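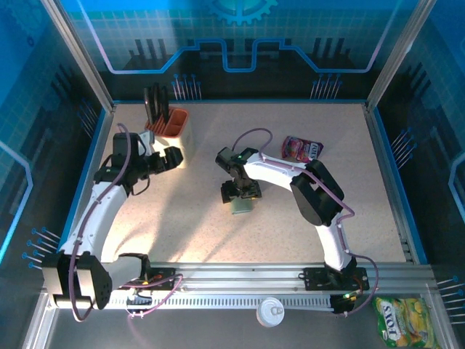 Pen holder, back left of the table

Paper Crafts & Letter Writing > Getting Started

How do I set up a letter-writing and card-making spot in a small apartment?

Asked 8th April by a member in Rosales
3 answers

Hi everyone! I got back into writing letters over the winter and I am completely hooked. I signed up for the Dutis pen pal swap thinking I'd write one or two a month, and now I have 13 regular pen pals and I make nearly all my own cards. I love it so much. My living room doesn't love it.

Right now everything lives in shoe boxes under the couch. When I want to write, I drag out four of them, spread everything over the dining table, write half a letter, and then it's dinner time and it all has to go back. I spend more time setting up than writing. I've also lost two letters I was meant to answer (sorry if you're one of those people!!) and I sent the same birthday card design to somebody twice.

The apartment is a one bedroom. I have a stretch of wall 72 inches long between the window and the closet door, and that's all I can give up. The window gets sun all afternoon, and there's one outlet, down near the closet end. I can't drill into the walls.

What I do: letters mostly by hand with a fountain pen, folded cards with stamped images, a bit of watercolor, some collage from old magazines. No die cutting machine, no sewing machine, nothing big. I'd like to be able to sit down for twenty minutes before work and get a page written.

So what would you put along that wall? And how do you all keep track of who you owe a letter to? Any advice is welcome, I'm happy to read a long answer!

Answer 1
Accepted by the asker, 41 found this helpful

Oh, I love this question. I've moved three times with this hobby and set up a corner from scratch each time, so I have opinions!

First thing: don't use all of that wall for a desk. It's tempting, but a long desk turns into a long shelf. Mine was five feet wide in my old place and I wrote on the same two feet of it every day while the rest filled up with mail. Get a table about four feet wide and put a narrow set of drawers next to it at the closet end. The drawers will do more for you than the extra table ever would.

For the table itself, depth matters more than people think. You want enough room to lay your whole forearm down when you write, with a little left over behind the paper for ink and a lamp. 24 inches is good. 20 works if you keep the back clear. Anything less and you'll be writing with your elbow hanging in the air, and your handwriting will tell on you by page two. Check the surface too. I had a lovely old table with a deep wood grain and every letter I wrote on it came out bumpy, so I ended up working on a big desk pad. A desk pad is a good idea anyway if you're going to be stamping, because you want a bit of give under the card.

Sun: put the table so the window is on the opposite side from your writing hand if you can. If you're right-handed, window on the left. Otherwise you're writing in your own shadow all afternoon. And please keep your ink and your colored cardstock out of that direct light! I left a stack of dark purple cardstock by a window in March and by summer the top sheets had a pale stripe down one side. Still used them. They looked kind of great as a border, but I wouldn't do it on purpose.

Drawers, from the top down, the way I do mine:

Top: whatever you need for a plain letter and nothing else. Paper, envelopes, stamps, return address labels, one pen, a blotter. For your twenty minutes before work you should only ever have to open this one.

Second: card blanks and cardstock, lying flat, sorted by size and not by color. I sorted by color for years because it looks so pretty, and then I'd find the perfect blue and it was always too small to fold.

Third: rubber stamps and ink pads. Ink pads get stored upside down so the ink stays near the surface. Write the color on the bottom of each one or you'll be flipping them all over every time.

Bottom: collage stuff. Use big envelopes or file folders, labeled with whatever makes sense to you. Mine say Plants, Food, Faces, Skies, Words and Weird. Weird is the fattest by a mile.

On top of the table I'd keep very little out. A cup or a holder for the tools you grab without looking (bone folder, ruler, scissors, tweezers, a brush or two), a lamp, and the letter you're answering.

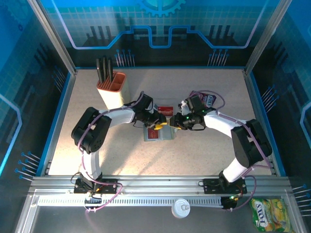 The water jar for your watercolors should have a spot of its own, low down and well away from finished letters. I use a heavy squat jar with a wide base and I set it on a folded dishcloth on the side of my brush hand. Fountain pen ink and a knocked-over water jar is a sad combination. I lost a four page letter to a friend in Trukiria that way and had to write the whole thing over, and the second one was never as good!

Since you can't drill, look at a freestanding shelf that sits on the back of the table, or just a wooden crate on its side. Mine is a crate. Finished cards stand in it like books, with a slip of paper between birthdays, thank-yous, get-wells and blanks. It's also where cards go to dry.

Now, keeping track of letters. I've tried apps and spreadsheets and I always come back to a plain notebook. One page per pen pal. At the top: name, address, birthday, things to remember (cat's name, allergic to lavender, hates glitter). Under that, a line for every letter: date in, date out, and a few words on what I wrote about and which card I sent. That last bit will fix your double birthday card problem. When a letter comes in, it goes into a standing file on the table, newest at the back, and I answer from the front. It doesn't leave the file until the answer is in an envelope.

I started the notebook when I joined the Gulari letter circle and I added it all up last New Year's for fun. 812 letters sent! I had no idea. I sat there grinning at it like a kid.

Don't buy everything at once, either. Put the table in, use it for a couple of weeks with your shoe boxes beside it, and see which box you keep reaching for. You might find you need a deep drawer for envelopes and no drawer at all for paints. Then buy the drawers.

And tell us how it goes, please! I want to hear about the first letter you write there.

Comments on this answer

"Sorted by size and not by color" just changed my whole weekend plans. Going to go redo mine.

The asker: This is so helpful, thank you!! I'm left-handed, so window on the right, which is exactly how the wall runs. It's like it was meant to be. And I'm stealing the Weird folder.

One more for lefties: put the drawers where you can open them with your right hand while you keep writing. Tiny thing but I love it.

Answer 2
17 found this helpful

I agree with nearly all of that, so I'll just add what I'd do differently, because my space is even smaller than yours (I share a bedroom with my sister).

I use a rolling cart in place of drawers. Three levels, goes anywhere, and when company comes it rolls into the closet. Mine is right at the end of the bed and I can pull it over and write in bed, which I know is terrible for my back, but on a rainy morning there's nothing better. The downside is dust. Paper on an open cart gets dusty fast, so keep the good stuff in a lidded box or a zip pouch.

Lamp: get one with a clamp! It takes up no table space at all and you can swing it over when you're doing watercolor at night. Look for a bulb marked daylight, or your greens will be a big surprise in the morning. With the outlet down by the closet, run the cord along the back edge of the table legs and hold it with those reusable ties. Don't let it hang across the part where your feet go.

For tracking I use index cards in a recipe box. One card per person, a paper clip on it if I owe them a letter. I can see all the clips from across the room, so there's no hiding from it, lol.

Also, for the watercolor: do your painting on a separate day from your writing. Paint six or eight cards in one go, let them dry overnight under a heavy book with wax paper in between, and then you've got a stack ready for the week. It suits a short morning so much better, you just pick one and write.

I haven't found a good answer for envelopes. I have so many sizes. If somebody has one I'm all ears.

Comments on this answer

Envelopes: stand them up in a loaf pan! The long ones fit perfectly and you can flip through them.

Answer 3
2 found this helpful

get a lap desk and sit on the couch. ive done it this way for years and its great, everything fits in the bag that came with it. have fun with your pen pals!!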